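[coltdale-dev] Re: depth holes on shiny black parts

Hi all,

Sorry for the slow reply, Harriet, I've been buried in the planner rewrite. Quoting the bit I'm answering:

> Maureen - before you merge the new segmenter, has anyone
> tried it on glossy black stuff? Hattar gives me a lovely
> cloud for the white table and then nothing at all where
> the object should be. Are you just filling the gap?
> - Harriet Ferreira

Yep, more or less! The two black pieces we've been using on the white table are about as nasty as it gets, so they've become my favourite test.

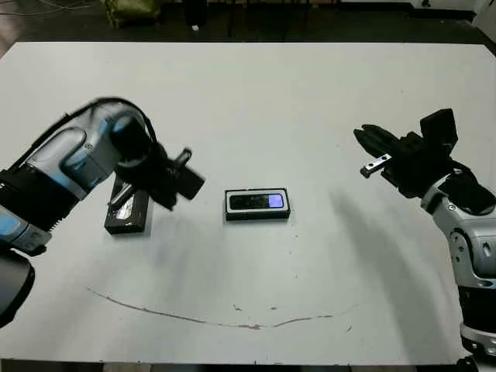
Coltdale, 28 Jan 2018

So what I do now is treat the hole as evidence. If the colour mask says "dark blob" and the depth says "no idea", I fit the table plane around it and give the planner a box with a fat margin. Crude, but the arms stop trying to plan straight through it. I ran it over 3,636 saved views and 1,144 of them had a hole big enough to matter, which was way more than I'd guessed.

The bit I'm less happy with is two arms at once. Pluvska still plans left and right separately and then checks for collisions after the fact, so you get these silly stalls where each side is waiting on the other.

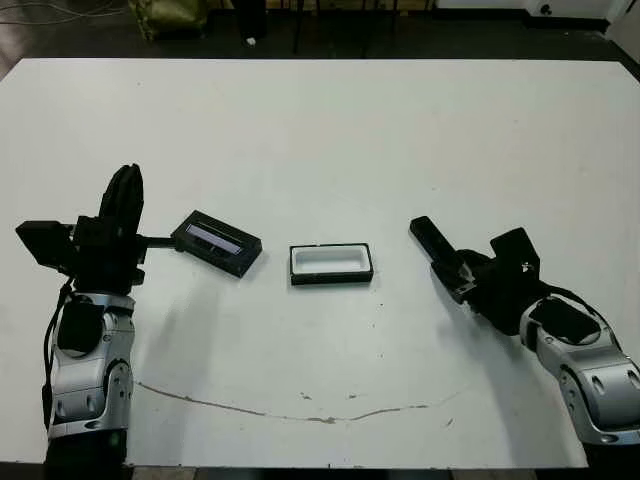
I've got a branch that puts both arms in one queue with a shared clock - it's slower to plan but the stalls are gone in simulation. Haven't been game to merge it. The other headache is reflections. The wrist view picks up every smudge and glint on a shiny face, and the tracker grabs onto them like they're real corners, so the pose slides off whenever the part tilts.
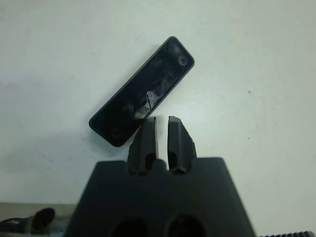
Masking out the brightest pixels helps a fair bit, though you lose real edges too (the pale rim goes first, annoyingly). If anyone at Ilteck still has the polariser notes from September, could you send them my way? Otherwise I'll just keep fiddling with the threshold.

Cheers,
Maureen Parsons

2 comments

hollowbench: Same trouble with the tracker. We drop any corner that moves against the plane fit, works a treat.

tk_r: Would love to see the shared clock branch, even half finished.

This site uses cookies to remember your archive settings. OK / Learn more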